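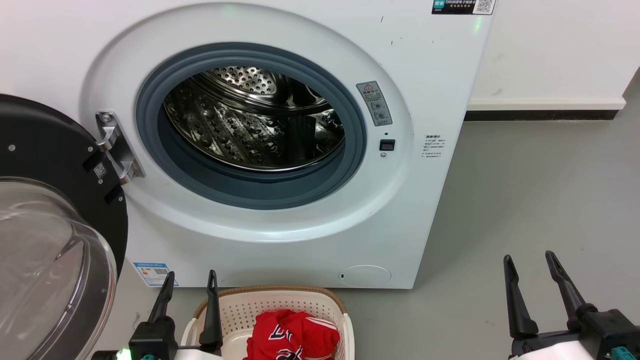

Laundry

Saodah Ginting got to the lab before seven and found Shigeru Takagi already sitting on the floor with his back against the wall, eating rice out of a plastic box.

"Did you go home?" she asked.

"I went home. I came back."

The Runard was parked in front of the washing machine with its arms down. They had been at this since October. Zerkgate wanted a robot that could do a load of laundry in an ordinary apartment, and it wanted to know by the end of the month whether that meant soon or meant years. Karlijn Vermeulen, who ran the office upstairs, had told Zerkgate soon. Saodah had been in the room when she said it and had looked at the table.

She hung up her coat and opened the log. The last run from the night before was number 326. Shigeru had written "sleeve" next to it and nothing else.

"What does sleeve mean?"

"It got the shirt by the sleeve. The rest of it went over the lip and stayed there. Half in, half out. Then it tried to shut the door."

"On the shirt?"

"On the shirt. I hit the stop."

She wrote that down in full, under his one word. Tane Whitelaw read the logs on the train, and he always called to ask what the short ones meant.

They ran it again at eight. Saodah put the basket down by the machine and stepped back behind the tape. The left arm came up, slowed, and hung over the clothes while the computer thought about them. She had stopped talking during this part weeks ago. At first they had all cheered it on, even Karlijn, who had come down with cake.

The fingers closed. The arm went up, out, and over the rubber seal, and let go. It was a clean drop and it took 80 seconds.

"My mother would have the whole wash on by now," Shigeru said.

"Your mother isn't being tested."

"She should be. She'd pass."

They did another, and another after that. One went in. One caught on the hinge and had to be picked off by hand. Saodah entered them both. She thought about the woman in the Zerkgate brochure, who sat on a couch with a book while a machine folded towels behind her. The towels in the brochure were all the same size. Nobody's closet was like that. At Saodah's place there were socks with no partner, a bra with a broken hook, her son's soccer things, and a blanket that had to be pushed in with a knee.
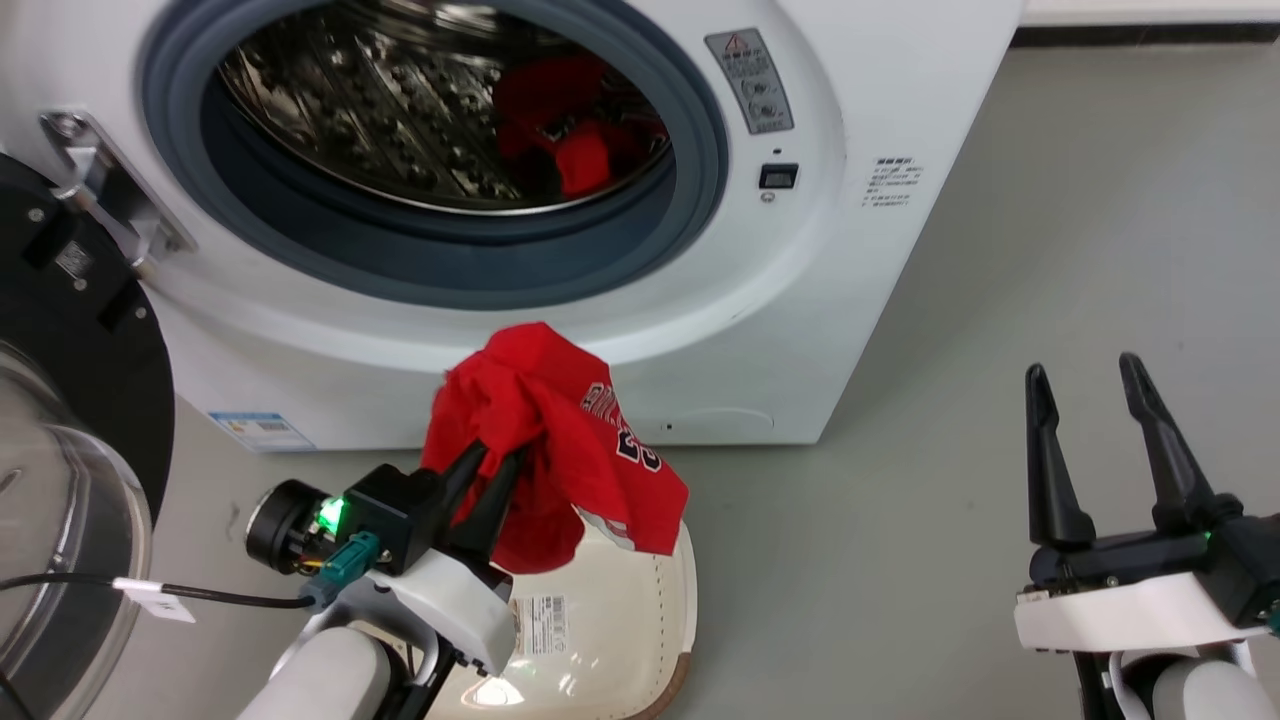
The red jersey in the left gripper, with the basket below.

Tane called at ten.

"Give me a number," he said. "Karlijn needs one for the slide."

"For what, exactly?"

"How often it works."

"Works with what? One shirt, or a load? With the door already open, or shut?"

She could hear the station behind him, and a child asking for something. "Is there a version where the answer is good?" he asked.

"One shirt, door open, basket where it likes it. That one's pretty good."

"And the real one?"

Saodah looked through the glass at Shigeru, who was on his knees, moving the basket a little to the left. "We haven't tried the real one," she said. "We've never given it a whole load. We've never given it anything wet."

"Wet," Tane said, as if she had brought up something rude.

"Wet clothes weigh more and they stick together. Somebody has to take them out again after."

He said he would call back. He didn't, but Karlijn came down before lunch in her good jacket. She watched one run from start to finish without looking at her phone, and Saodah gave her credit for that.

"If I told them it could do the shirts," Karlijn said, "and a person did the rest?"

"Then they'd have a person doing laundry," Shigeru said, "and a robot standing in the way."

Karlijn nodded. She asked what they would need, and for how long. Saodah told her another year, and one of the softer hands from Hoekstra, and a second washer of a different make so it didn't just learn this one. Karlijn wrote it on the back of her hand with a pen, the way a kid would, and went upstairs.

In the afternoon Saodah brought in the bag from her car. It was her own wash from the week, unsorted, and she tipped it into a second basket and carried it over. Shigeru looked in.

"Is that the blanket?"

"Yes."

"It's going to take all night."

"Then get some dinner first," she said, and went to start a new page in the log.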